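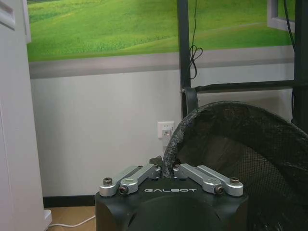 网状垃圾桶套袋子,大家都怎么弄?
Luto小窝论坛 › 收纳清洁

窗台上的猫草 楼主
2025年10月21日
书房一直用黑色网状的废纸篓,样子我是真喜欢,放在白墙边上很清爽。可是套袋子这件事让我头疼了好久:袋口翻出来总是皱成一团,扔两次纸团就往里滑,最后整个袋子瘫在桶底。七月份搬家以后换过两种袋子,都差不多。想问问各位有没有省心一点的办法,麻烦一点也没关系,我有耐心(笑)。

Mösli
抱抱楼主,我家也是!我后来买大一号的袋子,翻下来以后在侧面打个小结,把多出来的部分收紧,基本就不滑了。袋子颜色选黑的,皱一点也看不太出来。

半糖豆浆
我来唱个反调,书房的桶为什么一定要套袋?只扔废纸的话,直接倒进大袋子就好了,网桶本来就是给干垃圾用的。我家那只从来不套,脏了拿到浴室冲一冲,晾干接着用,一年省下不少塑料袋呢。

窗台上的猫草 楼主
回楼上:道理我懂,可是我会扔橘子皮和茶包……不套袋子真的会从网眼里漏出来,踢脚线那边擦起来要命。

半糖豆浆
橘子皮请移步厨房,哈哈。

Arnen121
不太同意豆浆,铅笔屑和碎纸渣也会从网眼漏,我家铺的浅色地板,一眼就看见了。我的土办法是用一圈宽松紧带箍在桶沿下面,袋子压在里面,倒过来都不掉。另外提醒一句,桶别紧贴着墙上的插座放,尤其是插着插头的时候,鼓出来的袋子老是蹭到,拔插头也不顺手,往旁边挪一挪就舒服多了。

Mösli
松紧带这个好!不过我试过细的,会把薄袋子勒破,还是要宽的。

窗台上的猫草 楼主
谢谢大家,家里正好有做裤腰剩下的宽松紧带,晚上就缝一圈试试,桶也往旁边挪一点。橘子皮嘛,我尽量多走两步去厨房。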